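Speaker notes -- anime club night, "Why the slow episodes matter"

Slot is 18 minutes, leave time for questions. Water on the left side of the stand. Say hi to the back row, they always feel left out.

Opening. So, hi everyone! I'm Shewit Berhe, some of you know me from the manga swap, and tonight I want to stick up for the episodes people skip. You know the ones. The big fight just ended, next week is the finale, and in between we get half an hour of two characters doing laundry. I love those. I've rewatched the laundry one more than I've rewatched any fight (pause, let them groan).

My main show for this is Birkau. Hands up who's seen it? If it's under half the room, do the quick version: girl inherits a ferry, the ferry is haunted, the ghost is kind of annoying. That's enough to follow along. Don't spoil the lighthouse. I did that last September and people were still mad at me at the snack table.

Episode seven is the one I want to spend time on. Hardly anything happens in it. Womura, the ghost, learns to peel an orange, and the captain pretends she isn't watching. It goes on for about 3 minutes with no music at all, only the water and the rain on the deck. First time through I got up to make tea. Second time I cried, because by then I knew what he was going to ask her in the last episode.
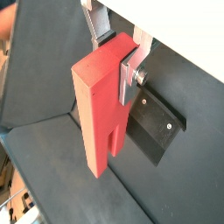
Now, pacing. People hear "slow" and think the writers ran out of money or ideas, and sure, sometimes that's true. But go back and look at where episode seven sits. We've had six weeks of ghosts jumping out of lockers and we're tired! A season has to fit together like parts in a kit, and a quiet episode is a bit like that red block with the slot cut into its lower end, one prong longer than the other: looks odd by itself, and the gap is part of the shape. (Don't stay on this too long, move to Potgieter.)

Potgieter is my other example, the grumpy harbor master. He gets 2 slow scenes in the whole series and they're both him eating soup. Ask the room what kind of soup. Somebody will know.

Counterpoint, be fair here: Fenditz. I really tried with Fenditz. 40 episodes, and there's a stretch in the middle where they walk across the same field and talk about the same bridge. Slow only works for me if somebody wants something. Womura wants the orange. I couldn't tell you what anyone in that field wants.

Questions. If it's quiet, ask for favorite filler episodes. If someone brings up the dub, keep it short -- I like both, moving on. Sign-up sheet for the next watch party is by the door, bring your own cushion.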